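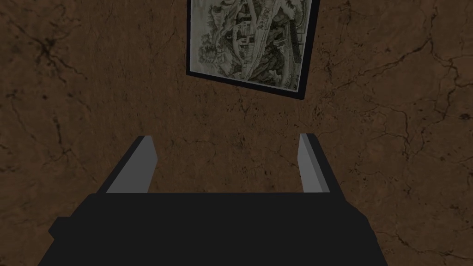

Drirno Indoor Football League: Frequently Asked Questions

Last updated Tue 4 January

When does the season start?
The summer season is already running. The next season begins in October, and registration opens when the finals are finished.

How can I register a team?
One person from the team fills in the form on our website and pays the deposit. The other players receive a link by email, and each of them must accept the rules before the first match.

How much does it cost?
A full season is $1,399 for one team. If you join after the mid-season break, the fee is $939. Referees are included in both prices.

I have no team. Can I still play?
Yes. Please choose "single player" in the form and write which position you prefer. We try to place you with a team which has a free spot, but we can not promise it for every night. Goalkeepers are usually placed very quickly.

Where are the matches played?
Divisions One and Two play at the Primine Centre. The social division plays at the Queiroz Street hall, where the parking is limited, so please share a car if it is possible.

Can a player change teams during the season?
One transfer is allowed for each player. Both captains have to agree to it in writing. No transfers are accepted in the last 3 rounds.

What shoes are allowed?
Flat rubber soles only. Shoes with studs damage the floor and the referee will not let you play in them. The colour is not important.

What happens if we do not have enough players?
You can start with four. If you have less than four when the whistle goes, the match is given to the other team. You may borrow a player from a lower division, but not from the same one or a higher one.

Is there an age limit?
Players must be 16 or older. The masters' competition is for players over 39.

How do I make a complaint about a match?
The captain should write to us within two days. We do not discuss decisions of the referee at the court.

Who is Trulolis?
Trulolis is the company that prints our team shirts. Orders, sizes and returns are handled by them directly.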